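Every summer somebody at our crayfish boil says they can't wait for a robot to do the cleanup. I say it too, usually at midnight, with my sleeves rolled up and claws all over the table. So can a machine do that job yet? My guess is sort of, and not the way we'd like!

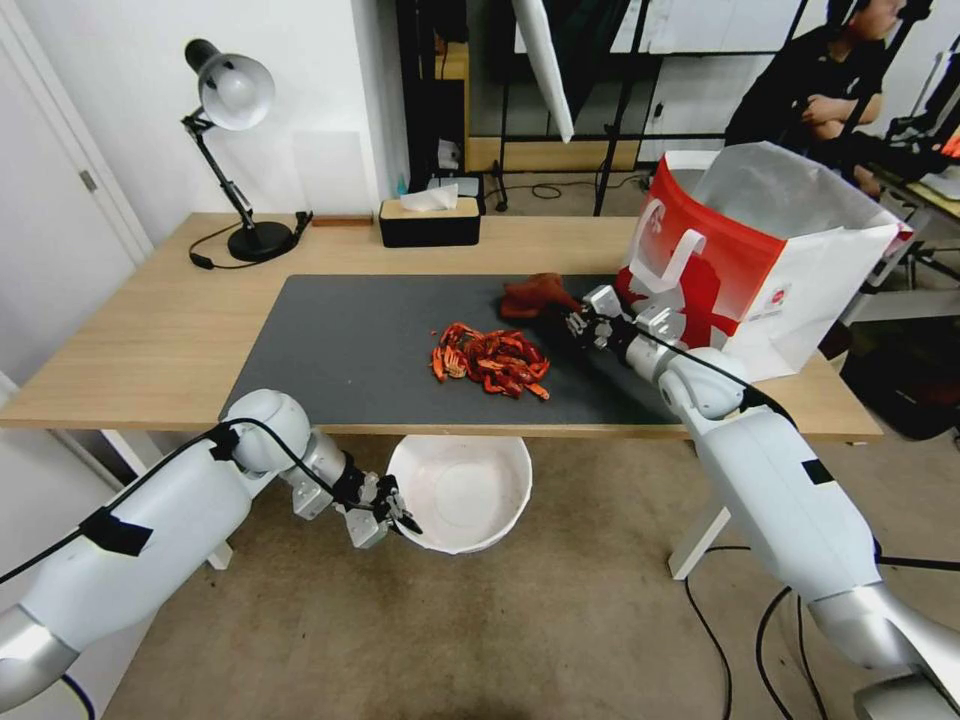 Crayfish on the mat, bowl by the table's edge.

Think about what that chore asks for. Shells snag on each other, legs hang off, and no two handfuls are shaped alike. My kitchen cost me over 2,000 dollars in gadgets (don't ask) and not one of them can wipe a table.

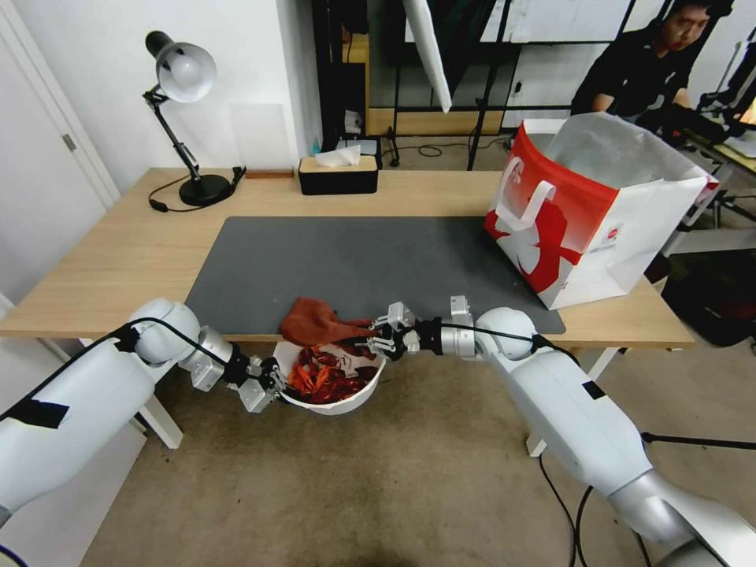 Tomoyo Nagano told me I'm being way too picky, and that she'd happily take a slow machine if it worked while she slept.

Fair enough, I'd sleep too. But slow has a limit. If I can clear up in 20 minutes and the machine wants until breakfast, my kitchen is going to smell like a pier. And a rag is a horrible thing to
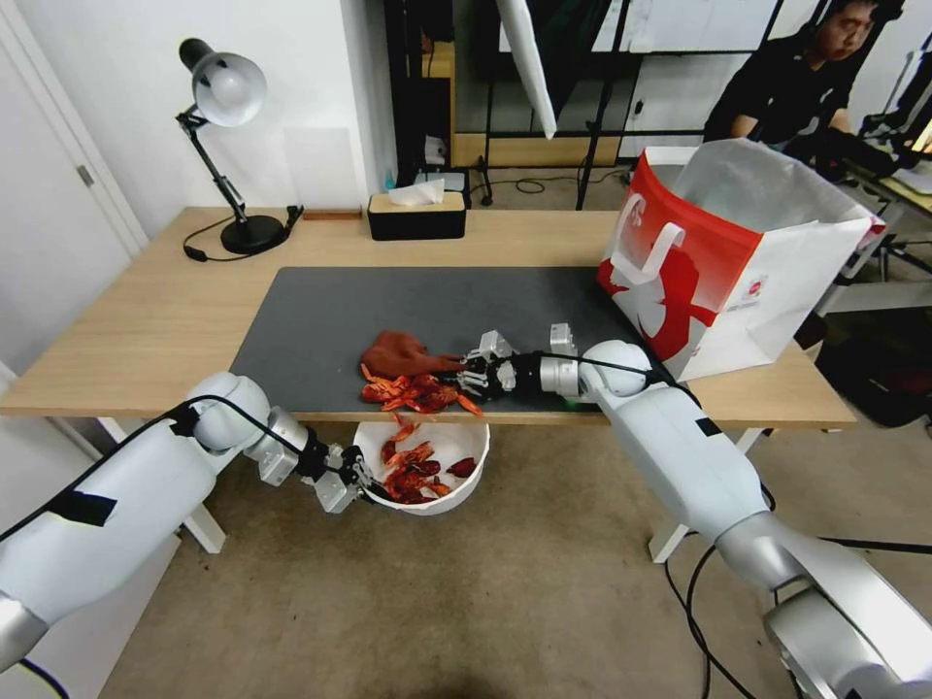 handle even for me, all folds and no proper edges. I'd still bet on two arms over one, so one can hold the bowl while the other does the picking. That's how my grandmother did it, and she was quick.

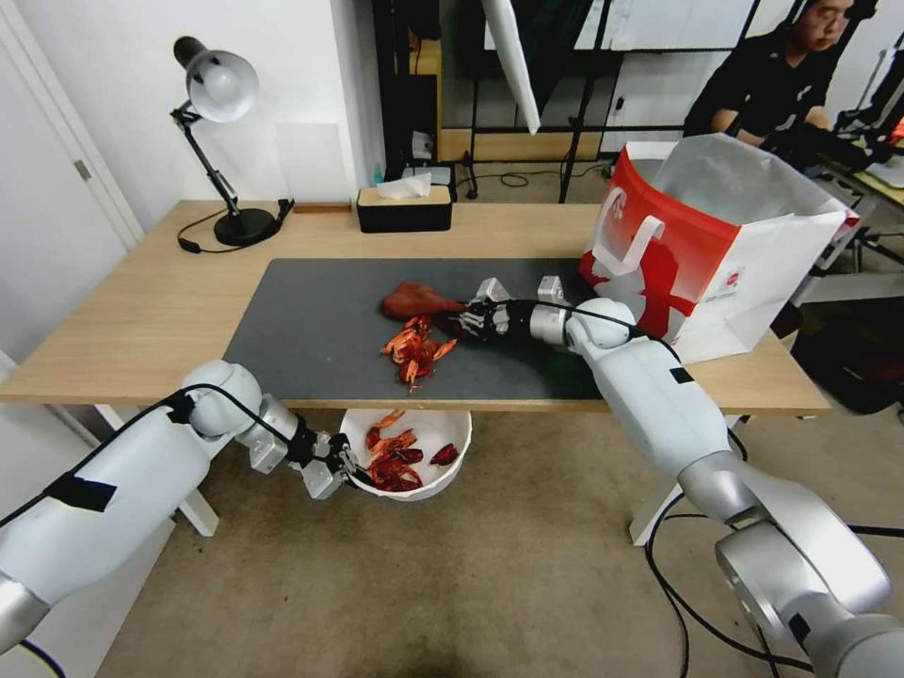

Would I buy one today? Not for this, though I'd gladly lend it my table for an evening and watch.

Give me one that does the shells and leaves me the dishes, and I'll stop complaining until at least January.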